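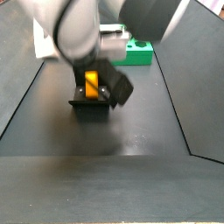

*A yellow-orange one standing upright, with a green one behind it.*

# How to play copycat blocks (and set it up in five minutes)

Updated 25 May 2024 with the two-table version at the bottom.

I've been playing this with my kids since January and I still get asked to write it down, so okay, I'm writing it down! Copycat blocks is a building game for two people. One person builds something out of sight, then describes it out loud, and the other person tries to build the same thing from the words alone. It works with a five-year-old. It also works with my brother-in-law, who got so mad about the word "behind" that he had to go get a snack.

## What you need

- Two matching sets of plain rectangular blocks, eight blocks in each set
- At least four colors, so two of each color per set (strong colors, please, no pastels)
- Something to hide behind. A cereal box opened out flat is great
- Two sheets of paper
- A timer, if your family is like that

My blocks are a mix. Most came out of a Flovum tub I bought used for 18 dollars, and then I filled in the gaps with odds and ends from the Osten swap shelf. They don't need to be the same brand. What they do need is to be the same size as their twin in the other set, and I'd really check this, one against the other, before you start. I once played three rounds with a blue block that was a hair shorter than the other blue block and we had a whole argument about it.

Skip anything with rounded edges. Also skip red and orange together, or orange and yellow, if yours are at all close. I have a couple that I'd call yellow, my daughter calls orange, and we settled on "the cheese ones."

## Setting up

1. Clear the table down to the surface. Placemats slide.
2. Put one sheet of paper in front of each person, long side toward you. That's the building area, and nothing goes off the paper.
3. Draw a little star at the top edge of both sheets. The star is "the back." Without it you'll get mirror-image towers, especially if you're sitting across from each other.
4. Stand the cereal box between you.
5. Agree on three words for how a block can sit. We use **lying** (on its biggest face), **edge** (on its long narrow side) and **standing** (tall, on its smallest end).

Please don't skip number 5. I did for ages, and we spent most of every round going "no, up, like UP up."

## Playing a round

Pick a builder and a copycat. The builder takes four blocks to begin with and makes something on the paper. It can be a tower, or just blocks placed near each other, and the second kind is a lot harder than it looks.

Then the builder describes it, one block at a time, always in this order:

1. Color
2. How it sits (lying, edge, standing)
3. Where it goes

So: "Green, lying, in the middle of the paper. Now yellow, standing, in front of the green one and a bit to the left."

The copycat is allowed to ask questions, but only yes-or-no ones. "Is it touching the green?" is fine. "Where is it?" isn't. When you both think you're finished, lift the box and look.

Scoring is one point for the right color, one for sitting the right way, one for the right spot. Both players get the same score, because you're on the same team. Lemlem Araya, who runs the after-school table where I first saw this, keeps one long running total for the whole group, and they were at 61 the last time I went by. My kids liked that so much we switched to it too.

## Placing blocks without knocking everything over

This was the part I hadn't thought about. A standing block next to another block is so easy to bump! What helps us:

- Hold the block by its two sides, near the top, and lower it straight down
- Do the back of the paper first and work toward yourself
- Let it touch the table before you let go
- Open your fingers only a little, then lift your hand straight up

Little kids want to fling their fingers open like a magician. I had mine practice with a single block, over and over, until it stayed up. It took maybe ten tries, then it was the only thing she wanted to do for the rest of the afternoon.

If something falls, the builder just says "pause" and the copycat fixes it. No penalty.

## Making it harder

- Go to six blocks, then all eight
- No color words. You have to say "the grass one" or "the school bus one"
- The copycat can't ask anything at all
- Add a bridge, one block lying across two standing ones

Our best time for a full eight-block round is 39 seconds, and I want it on record that I was the copycat.

## The two-table version

My neighbor Zewditu Lemma came up with this one at a rainy birthday party. Put the builder's table in one room and the copycat's in another, and send a runner between them. The runner looks at the real thing, runs back, and tells the copycat about *one* block. Then back again. You need three people, and socks on a wood floor are a bad idea.

We keep both sets in zip bags now, with the star papers folded up inside. If you're short a block, check under the couch first, then the vacuum.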